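Haworth Provincial Heritage Gazetteer
Data card, version 5

Summary
The gazetteer lists 1,863 churches, bridges, market squares, watchtowers and founding houses in the old river provinces. Each record gives a current name, earlier names, a founding year where one is known, and the source of that year. It was compiled by Khurram Dogar from parish registers and the Grosov land rolls.

Coverage
Records span 33 towns. Riner and the lower valley are well covered. The upland parishes are thin — many of their registers survive only as later copies. Ruins are included if a boundary can still be traced on the ground.
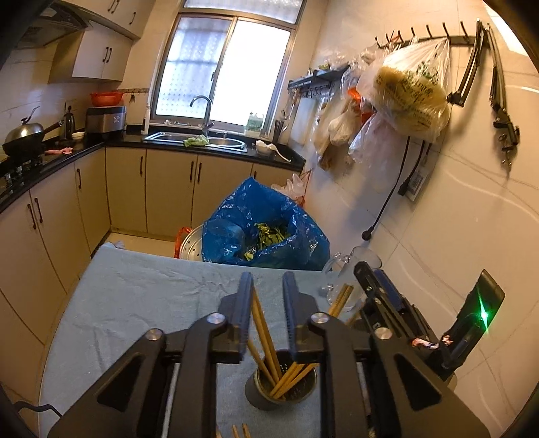

Founding years taken from copied registers have the value "copy" in the source_type field. Years based on local tradition alone are marked "oral" and should be left out of any date analysis. In 96 records two sources disagree, and both years are kept.

Files
sites.csv — one row per site
names.csv — former names, with language and period
sources.csv — register, folio and archive

Known problems
Spelling of saints' names is not normalized. Coordinates for the Wurkus district point to the town hall when the exact plot is unknown. Bridges rebuilt on the same footing share one ID.

Changes
Oct 17, 2023: merged duplicate chapels, added the period column to names.csv.
Next update planned for March.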